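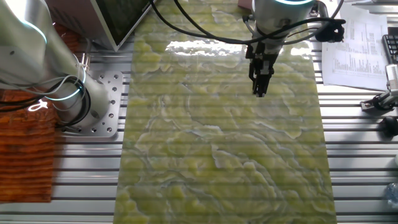
Green stone with white and grey veins, polished side up.

Jozef Verschueren
Thread on redoing a half bath in an old house. We started in December and are down to the trim. Posting what I wrote in my notebook along the way, in case it helps someone with a room the same size.

The room is under the stairs. The ceiling slopes, the door opens inward, and the only outside wall is the one behind the toilet. Moving any of that was out of the budget, so every choice after that had to work with it.

First job was the floor. There was sheet vinyl over older sheet vinyl. I didn't pull any of it until I had a piece tested. If your house is old enough, do the same. The lab wants a small sample in a double bag and the results come by email. Mine was clear.

Under the vinyl was plank subfloor with a soft spot next to the toilet flange. I cut back to solid wood, sistered one joist, and glued and screwed plywood over the patch. This took a full weekend and none of it shows now.

Check the flange height before you tile. Finished floor goes up, flange stays where it is. I used a spacer ring and longer bolts. The supply house in Etolham had both. The big store had only the thick wax rings, and I did not want to stack two of them.

Shutoff valves. The old ones were the multi-turn kind and neither closed all the way. I had a plumber change both to quarter-turn valves while he was here for the drain. His bill was $105 for the valves. I could have done it myself, but I didn't want the house water off overnight while I learned.

Fan. There wasn't one, only a window painted shut. I went out through the side wall with a short duct. Use rigid duct if the run allows it. Tape the joints with foil tape. Cloth duct tape dries out and lets go.

Wiring for the fan and the light was permitted and inspected. The inspector was in the house for less time than it took me to find my copy of the permit. He asked to see the junction box and the ground fault outlet, then signed.

Someone asked about the sink. It is a small wall-hung one, no cabinet. With the door swinging in, a cabinet would have left you standing sideways. I put blocking between the studs first, two flat boards at bracket height. Take a photo of your blocking with a tape measure in it before the drywall goes up.

The faucet is a Jodico, single hole, short spout. No complaints so far. The drain that came in the box had a plastic nut and I swapped it for brass.

Tile came from Van Rooij. They keep a shelf of discontinued boxes at the back and I bought from that. Plain white, small hex, on mesh. Buy an extra box when it is discontinued stock. You will not find it again when one cracks.
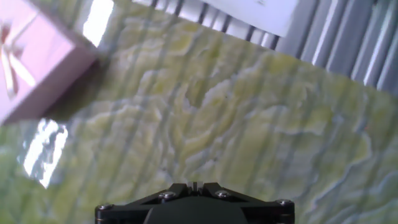
Last edited: Sat 11 October

Small hex on mesh is slow. The sheets drift, and you don't see it until you are a few rows in. I snapped chalk lines for every third sheet and stood back often. Start from the doorway, where people look, and put the cut pieces behind the toilet.

Grout is light gray. White grout on a bathroom floor stays white for one winter. Mix small batches. Wipe on a diagonal. Go back the next day for the haze.

Paint. I primed with a stain blocker on the sloped ceiling, where there was an old brown ring. Then two coats of Nukodow in satin. The color on the card was a warm off-white. On the wall, with no daylight to speak of, it was closer to butter. I left it. My wife likes it more than the card.

If your room has no real window, put up the bulb you plan to use before you pick paint. I did it the other way and got lucky.

Total so far, since several people asked: $979 in materials. That covers subfloor, tile, thinset, grout, sink, faucet, fan, duct, drywall, paint and fasteners. It leaves out the plumber, the permit and tools I already owned. The toilet is the old one, cleaned up with a new fill valve.

I had more than $500 in my head when I began, and wrote that number on the first page. The subfloor patch and the fan are what pushed it up. I would not skip either one.

Things I would change. I'd hang the door the other way, opening out into the hall. I thought about it in the first week and decided it was too much bother. It was a few hours of work, and I still bump the sink with the edge of the door.

I would also put in a second outlet. One is enough until you want a night light and have something charging.

Things I'd do the same. Old toilet, wall-hung sink, rigid duct. Also stopping when I was tired. The only tile I had to pull up was one I set after dinner.

Replying to a few at once. The baseboard is primed pine, painted before it went up. The towel hook is screwed into blocking, not an anchor. The mirror came from my mother's hallway, and I don't know who made it.

Still to do: caulk at the tub side of the... there is no tub, old habit. Caulk at the sink, quarter round along the hall wall, and a threshold strip. The strip is on order and I'll add a post when it is down.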